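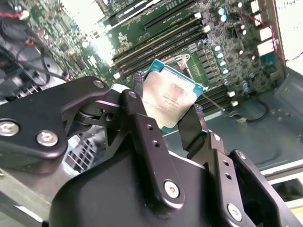
Page last changed: Tue 8 January

Section 3. Opening a Search File in the Setholm Register

The Setholm Register is open to adopted adults, birth parents and former foster children. A search file must be opened before any message can be passed between relatives.

1. Sign in and select New Search File.
2. Enter your name as it stands on your adoption order or placement record. Enter any earlier names in the second field.
3. List each foster placement separately, starting with the most recent. If a year is not known, leave it blank.
4. Under Contact Wishes, select Letters Only, Telephone or No Contact at Present.
5. Upload Form 535, signed on every page. Scans may not exceed 20 MB.
6. Select Submit and keep the receipt number.

Note: Files are read by the Brovow office within 25 working days. Questions about a pending file should be addressed to Shirin Fallahi, Register Services.

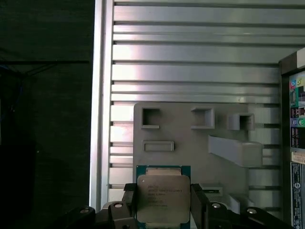 Figure 2. Intel Xeon processor.

Caution: Do not enter the current address of another person. Files containing one are returned unread.

Caution: Changing your choice to No Contact at Present stops all forwarding at once. Letters already held are kept at Brovow until you change it again or withdraw the file.

To withdraw a file, see Section 4.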